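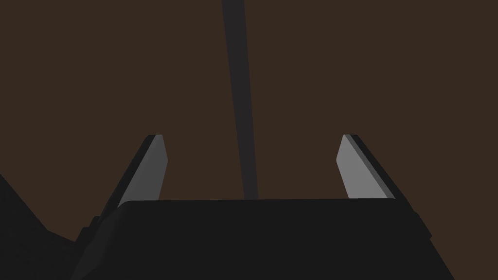

Tromunard are an indie rock band formed in Gralledlow by singer and guitarist Todor Đorđević. Their music pairs bright, ringing guitars with lyrics about night buses, bad apartments and old friends, and it gets wonderfully loud when it wants to. The group likes plain artwork: their debut, Dravia, came in a flat dark brown sleeve, the same sort of unmarked brown as the surface behind the gray bar at the top of this article, with the title only on the spine. Fans still call it "the brown one."

Dravia was recorded in February in a rented house outside town, mostly live, with 8 songs making the final cut. The first pressing of 451 copies sold out at shows, and what shows they were! Đorđević often sang the closing track, "Perić," from the middle of the floor while the crowd took over the chorus.
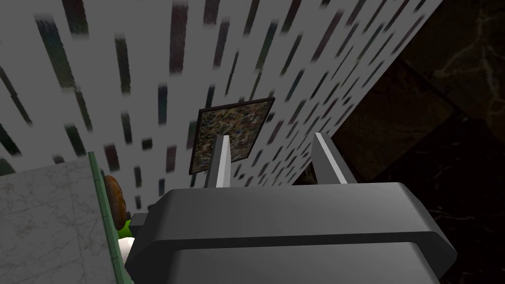 The second album, Slow Ferry, was released on October 11, 2019, and it's a huge leap. Keyboards and a second drummer fill out the sound, and the six-minute title track builds from a whisper to one of the most thrilling guitar parts in the band's catalog. The release show filled an 800-capacity hall, the largest room they had headlined up to then. Two songs left off the album later came out as a single, and both are good enough to have been on it (the B-side, "Salt Stairs," especially).

Comments

marnie_k: Saw them play Perić with the house lights on. Best night of that whole year for me.

doublestop: Slow Ferry is great but the brown one is still my favorite. Does anybody have the lyrics to side two?

tapehead: Salt Stairs should open every set!!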